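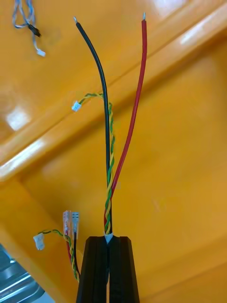 Wire bundle with a bit of white tape; the black wire ends in a short stripped tip.

How to strip wire without cutting it in half

Kill the power first. Yes, even for the porch light.

Set the stripper to match the gauge printed on the jacket. The 4 scraps I ruined in October were all set by optimism.

Close the jaws, give a quarter turn, then pull straight off. If strands come away too, go up one notch and cut again.

Twist the strands clockwise. Next page: the Hudberg junction box, and its 41 screws.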